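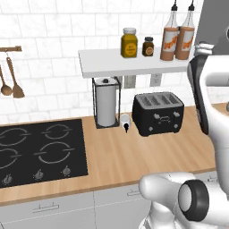

Rathore Cycle Count for ERP

Rathore Cycle Count is an add-on module for companies that already run their inventory in an ERP system and want to stop shutting the warehouse for a full physical count. It schedules the counts, sends them to handheld devices, compares the results with the book quantity and posts the approved adjustments back to the ERP. It doesn't replace your inventory module and it keeps no stock ledger of its own.

The current release is 4.2. Customers on 4.0 or 4.1 can upgrade without a new license key. Customers on 3.x need to read the migration section further down before they schedule anything.

What it does

Most ERP systems have some form of cycle counting built in. The usual setup is an ABC class on each item, a count frequency for each class, and a batch job that prints or releases count sheets. That works well enough in a single warehouse with fixed bins. It gets harder when stock moves between bins during the day, when the same item is held in several units of measure, or when one team has to count several small sites.

Cycle Count adds the following on top of the standard functions:

Count scheduling by item, bin, zone, ABC class, supplier or last movement date
Blind counts, where the counter doesn't see the book quantity
Automatic recounts when the variance is over a set limit
Approval routing by value, by quantity or by both
Counting in any unit of measure set up for the item, with conversion at posting
Lot and serial number capture
Offline counting with later upload
Count history by bin and by user

Scheduling

Schedules are set up in the web console. A schedule is a rule plus a calendar. The rule says which bins or items qualify and the calendar says when the tasks are created. You can have as many schedules as you want, and an item or bin that qualifies under more than one is only counted once per day.

Zero-quantity bins can be included or left out. We recommend including them at least once a quarter. A bin that the system thinks is empty takes a few seconds to check, and stock found in one of these bins is usually stock that somebody has already reordered.

There is also an event trigger. If a picker reports a short pick, a count task for that bin can be created right away and placed at the top of the queue. The same can be done for a putaway that was redirected because the bin was full. Event triggers are off by default and are switched on per warehouse.

Counting on the handheld

The mobile client is called Hilholm. It runs on Android devices with a built-in scanner and on ordinary phones using the camera, although camera scanning is slower and we don't suggest it for a full shift.

The user signs in, picks a zone and gets tasks in walking order. The walking order comes from the bin sequence in your ERP, so if that sequence was never maintained, the route will not make much sense. It can be overridden with an upload file in the console.

For each task the user scans the bin, scans the item, and enters the quantity. If the item is counted in more than one unit - for example full cases plus loose pieces - both can be entered on the same screen. For lot-controlled items each lot is a separate line. For serial-controlled items the user scans each serial, or scans a pallet label if your labels carry the serial list.

Items found in the bin that are not expected there can be added by scanning. They go to the supervisor as unexpected stock and are never posted without approval, whatever the approval settings say. 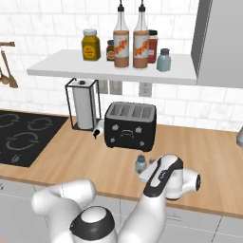
Movements made while a bin is being counted are handled with a time stamp. When the user scans the bin, the module reads the book quantity and stores it with the task. If a pick or a receipt is posted against that bin before the count is submitted, the task is flagged and the supervisor sees both figures. You can also choose to lock the bin for the length of the count. Locking is cleaner, but in a busy pick area it holds people up, and most sites only use it for reserve storage.

Offline mode holds up to 289 open tasks per device. Once the device is back in range it uploads on its own. Tasks counted offline use the book quantity from the last download, so they are more likely to be flagged.

Variances and approvals

Variance limits can be set as a percentage, a quantity or a value, for the whole company or for each warehouse and ABC class. A count inside the limit is posted automatically. A count outside the limit creates a recount, and you can require that the recount go to a different user. If the second count agrees with the first, the task moves to approval. If it doesn't, a third count is requested or the supervisor enters a final figure with a reason code.

Approvals are done in the console or by email. The approver sees the item, the bin, the book quantity, each count, the cost difference and the last 30 movements on that bin. In our experience the cause is often in that list, such as a transfer that was posted to the wrong bin or a receipt that was keyed in cases instead of pieces.

Reason codes are read from the ERP. You can restrict which codes are offered in the count process so that users don't have to scroll through ones meant for scrap or returns.

Integration

The module connects through the standard web services of the ERP. Nothing is written directly to ERP tables. Item master, units of measure, bins, lots, serials and on-hand quantities are read on a schedule or on demand. Adjustments are posted as normal inventory transactions under a service user, with the name of the counter and the approver in the reference fields.

If posting fails, for example because the period is closed, the adjustment stays in the error queue and can be sent again once the problem is fixed. It isn't dropped and it isn't posted twice. Each adjustment carries its own key, and the module checks that key against the ERP before a repeat posting.

For companies that run the Drollomska warehouse control layer between the ERP and the floor, there is a separate connector. It is included in the Enterprise edition and can be ordered for the Standard edition.

Requirements

Cloud edition: a current browser, outbound HTTPS from the ERP environment, and a service user with rights to read inventory data and post adjustments.
On-premises edition: Windows Server or Linux, four processor cores, 16 GB of memory, and a supported database. See the installation guide for the list of versions.
Handhelds: Android 10 or later. Older devices will install the client but are not supported.

Editions

Standard covers one ERP company, any number of warehouses, and scheduling, blind counts, recounts and approvals. Lot and serial capture is included. Offline mode is not.

Enterprise adds multiple ERP companies, offline mode, event triggers, the Drollomska connector and a test environment that can be refreshed from production.

Both editions are licensed by named device. Supervisors and approvers who only use the console don't need a license.

Migrating from 3.x

The schedule format changed in 4.0. Existing schedules are converted during the upgrade but come across as inactive, and each one has to be opened, checked and switched on. Open count tasks are not converted. Finish or cancel them before you start, or they will be closed with no posting.

Count history is kept. History from before release 3.4 doesn't have the user field filled, so reports by user will start from the date you installed that release.

Custom report layouts built on the old count table need to be pointed to the new view. The field names are the same except for two, which are listed in the release notes.

Customer site: Clallcombe

The Clallcombe distribution center handles catering supplies and moved to the module in August. Before that, it closed for a full count twice a year. The site set up 82 schedules in the first month, which was more than it needed, and later merged most of them into zone-based rules. Bin accuracy at the first quarterly review was 92 percent. The remaining differences were mostly in the loose-pick shelving, where pieces and inner packs were being mixed up, and the item setup for that area has been changed so that only pieces can be entered.

Services

A standard setup includes the connection to one ERP environment, import of the bin sequence, up to five schedules, approval routing and a remote training session for supervisors. Training for counters is a short video and a one-page guide, both available in English and Spanish. On-site help for the first counts can be booked separately.

Support is by web ticket and phone from 7 a.m. to 7 p.m. Central. Enterprise customers can add after-hours coverage for posting errors.

Ordering

Licenses can be ordered through your ERP partner or directly from Rathore. For a quote, send the edition, the number of handheld devices, the number of ERP companies and the ERP release you are on. A trial system with sample data is available on request and stays open for 30 days. The trial can be connected to your own test environment if you have one, but not to production.

Related documents
Installation guide 4.2
Release notes 4.2
Hilholm client setup for scanners
Web service permissions list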